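Testing a wrist camera view in simulation before you print the mount

Plenty of guides will tell you that a simulator saves you weeks. I'm not convinced. My first home arm did everything perfectly on screen and then missed a door handle for most of September. Still, there is one job I now do in simulation every time, and that is working out where the wrist camera should go.

You'll need a model of your gripper, a room with some furniture in it and a simulator that can render from a camera fixed to the wrist. I use Komis. Kustent does the same job with worse menus.

1. Attach the camera to the wrist link, behind the gripper body. Attach it to the world by mistake and you'll get lovely pictures that mean nothing.

2. Open the fingers fully and bring the arm up to a piece of furniture. Don't use a cube on a bare floor. Cubes flatter every camera position.

3. Render one still and look at how much of the target you've lost.

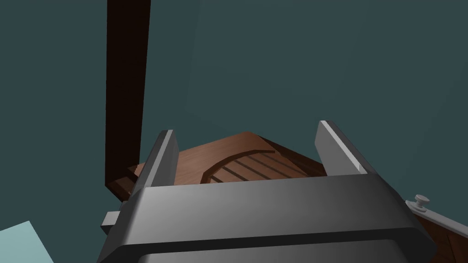 Wrist view, fingers open. The gripper body hides the lower part of the slatted wood.

Both fingertips show and there's a wide gap between them, so it would pass most checklists. I don't like it. The housing takes up far too much of the view, and whatever lies low and close is behind it.

4. Raise the camera 2 cm and render again. Repeat until you can see past the housing without losing the fingertips.

5. Now darken the lights and do it all once more. Dark wood and a dark grey gripper run together sooner than you'd think.

Margit Wallin, who shares our workshop, renders 3,000 views and lets a script choose. I've tried her script – it picked a spot inside the wrist motor.

Print the mount in draft quality first. Mine had to be redrawn anyway, as the real cable wouldn't bend the way the model's did.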